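How to Bring Automated Clearing Into a Staff Kitchen

This guide is for office and facilities managers who are introducing automated table clearing and waste sorting in a staff kitchen. It draws on the first months of the Illent program at the Mittal building, where kitchen attendants serve 39 employees. The technical setup is covered in the Sirkow installation manual. The steps below concern the people who work in the kitchen every day.

Step 1. Write down the work as it is done now.
Ask each attendant to keep a simple log for two weeks. Record when tables are cleared, what is thrown away, what is set aside for recycling, and which tasks are put off when the kitchen is busy. Managers should not fill in the log on behalf of staff.

Step 2. Agree on what will be handed over.
Start with one task. At Mittal this was the removal of empty packaging from the table to the bin. Cartons, foil wrappers and other light items are suitable for a first stage. Knives, glass and anything on the stove remain with the attendants – this should be stated in writing and posted in the kitchen.

Step 3. Set the handling rules together.
Attendants know which items slip, crush or spill. Hold one session of four hours with the full kitchen team and go through the common types of packaging by hand. Note how each is best picked up, how high it should be held above the rim, and when it should be released.
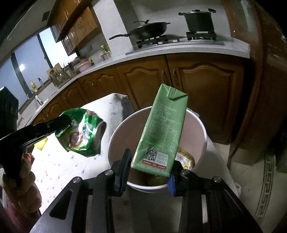

The results of the session should be entered in the Flasus task sheet the same day. Where two attendants disagree on a method, record both and review them after the first month of use.

Step 4. Revise job descriptions before the start date.
Clearing by hand took up a large part of each shift, and staff will reasonably ask what replaces it. The Mittal team moved those hours to food preparation, stock checks and supervision of the equipment. Pay grades were not lowered. Any employee who supervises equipment should receive eight hours of paid training.

Step 5. Name a person who can stop the work.
Every shift needs one attendant with clear authority to pause the equipment. No report is required for a pause of less than 10 minutes.

Step 6. Review in February.
Compare the new log with the first one. The Mittal log ran to some 2,440 entries, and the review was limited to items dropped, items sorted wrongly and tasks returned to staff. Share the findings with the attendants before they go to management.

Last updated November 8, 2024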